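The Second Pair

The quote from Landside came in at lunch, and by two o'clock I had read it enough times to know it wasn't going to get any smaller.

We wanted a second pair of grippers. The first pair had done nearly all our recording since March, and whenever one of them went off for repair the whole room stopped. I was the one who did the spreadsheet, so it was my job to say whether we could afford to stop stopping.

The budget had a line called Equipment, Other. There was $373 in it. The rest had gone on cables, cubes, a power supply that failed and the power supply that replaced it. I had a second line called Contingency, which my supervisor had told me never to touch, and a third called Travel, which was for a conference in Cavley that I had been looking forward to all year.

I went down the hall to see how the morning's recording was going. I didn't need to. I wanted to look at the things I was pricing.

The operator that day was our most careful one. She had her sleeves pushed up and a gripper in each hand, and she was standing at the white table working out where to put her feet. She asked if the quote had come. I said it had. She asked if it was bad, and I said it was long.

"Does it include markers?"

"Markers are a separate item."

"Cables?"

"Also separate."

She said that Landside would charge for the box if they thought of it. I told her the box was on page 2.
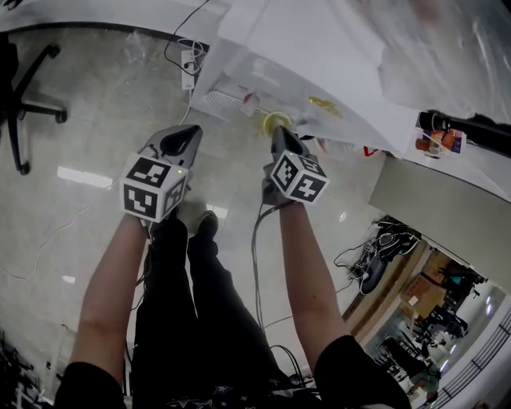 I stayed longer than I meant to. She had a list of small jobs to get through, picking things up and putting them down again, and she went about it the way you'd do someone else's dishes. Every so often she shifted the cable with her foot. I started writing down what I would have to buy if I bought the second pair properly: longer leads, a shelf, another charger, a case with foam in it. Then there was the operator. A second pair of grippers needed a second pair of hands, and hands came out of Wages, which belonged to another department and another spreadsheet.

I hadn't put that in. I had been at it for 13 days and I hadn't put in the person.

When she stopped for a drink of water I asked her what she would do with the money, if it were hers.

"How much is it?"

I told her. She laughed, but not meanly.

"I'd get spare fingertips," she said. "The tips are what wear. The rest of it's fine. Every time we've sent one back, it was the tips, and they kept it for weeks to do a job I could do at that desk with a hex key."

I asked whether Landside sold the tips on their own. She didn't think so, but there was a shop called Milard that made parts for the Lins project upstairs, and they would print or cut anything if you sent them a drawing. She had a drawing. She'd made it in the winter and no one had asked for it.

I rang Milard from the corridor. The man who answered had a radio going behind him. He said he could do a set of eight in 30 days, or sooner if we weren't fussy about colour, and I said we had never been fussy about colour. He gave me a price. I asked him to say it again so I could write it down, and it fit under Equipment, Other, with enough left for the hex keys.

At four I wrote to Landside and said we would look at a second pair next financial year. I put the person in that plan, and the shelf. Then I moved the Landside quote into a folder called Later, where there were already quite a few quotes, and went back down the hall to ask her for the drawing.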